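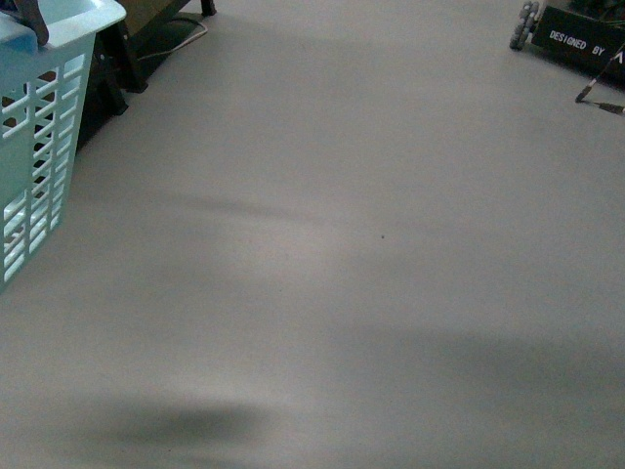 Slotted plastic laundry basket, seen from above.

Thread on drying washing indoors, for people in flats with no outside line. I keep notes on this. Most of it is arithmetic, and the arithmetic is dull but useful.

Start with the water. A spin cycle doesn't remove all of it. Weigh a load dry, weigh it again straight out of the drum, and the difference is what your room has to deal with. Mine comes to 2000 g for a mixed load of cotton. That is 2 litres of water going into the air of a small flat.

Air can only carry so much vapour. At 20 degrees, saturated air holds a bit over 17 g per cubic metre. If the room is already at 60 per cent relative humidity, the room left over is under 7 g per cubic metre. A bedroom of 30 cubic metres can therefore take up 200 g or so before it is full. The load holds ten times that.

So the air has to be changed, or the water has to be taken out of it. There is no third option. Warming a closed room speeds things up for an hour and then the water settles on the coldest surface, usually the window, then the outside wall behind the wardrobe.

Spin speed first, as it costs least. Going from 1000 rpm to 1400 rpm took a noticeable amount off the wet weight of towels in my machine. It made very little difference to synthetics, which come out fairly light anyway. If your machine defaults to a lower speed on the cotton programme, change it every time. Mine forgets.

A second spin on its own is worth doing for towels and jeans. Energy for a spin is small compared with energy for evaporating the same water. Evaporating a litre takes roughly two thirds of a kilowatt-hour, wherever that heat comes from. If you aren't paying for it through a dryer you are paying for it through the radiator.

Spacing. Leave a gap between items on the rack at least the width of your hand. Two shirts touching behave like one thick shirt. Hang trousers by the waistband, open, so air goes down the legs. Turn pockets out. Socks by the toe or by the cuff: I tested both through March and could not separate the results.

Don't leave wet washing piled up while you clear the rack. Slots in a basket help the outer layer and do nothing for the middle. The musty smell comes from bacteria, and they want time and damp. Get it hung within the hour.

Moving air matters more than warm air, up to a point. A desk fan on its lowest setting, aimed along the rack and not straight at it, took my drying time for T-shirts from overnight to an evening. Power draw was 25 W. Thick seams still lag behind everything else, so check the seams before you fold.

Windows. In cold weather outside air contains very little water even when it is raining. Air at 5 degrees and 90 per cent humidity, brought in and warmed to 20, ends up near 35 per cent. People shut the window on wet days because it feels sensible. Open it a little and shut the door to the rest of the flat.

In warm muggy weather this reverses and the window does almost nothing. Check the outside dew point, not the relative humidity. If the outside dew point is lower than the inside one, open up. If not, leave it.

Dehumidifiers. I have used a Pakzad compressor unit for two winters in the spare room. Compressor types are good above 15 degrees and get poor quickly below that as the coils ice. Desiccant types keep going in a cold room and use more electricity. Read the extraction figure carefully: it is often quoted at 30 degrees and 80 per cent, which is not a room anyone in Vitthorpe lives in.

Ehsan Sharifi sent me his figures from a ground-floor flat with an unheated back bedroom. Desiccant unit, door shut, rack in the middle of the floor. Full load dry in seven hours. Same room with no unit and the window shut: still damp at the hems after two days.

Heated airers: mixed. The bars warm the strip of cloth touching them and not much else. A sheet draped over the top to hold the heat in does help, but the water still needs a way out of the room. I would buy the dehumidifier first.

Measuring. A cheap hygrometer is enough, but check it. Put it in a sealed bag with a bottle cap of damp table salt and leave it overnight. It should read 75 per cent. Mine read 71, so I add four and carry on. Bahman Alipour's read 83 and went in the drawer.

If the room sits above 65 per cent for more than a few hours after each wash, you are washing faster than the room can clear. Split the load, or leave a day between them. Small loads also spin less evenly, so don't go below half a drum.

Correction, April 1, 2022: the fan figure above is for the lowest setting only. On high it draws 45 W and I saw no gain worth having. Towels next, once I have enough weighings.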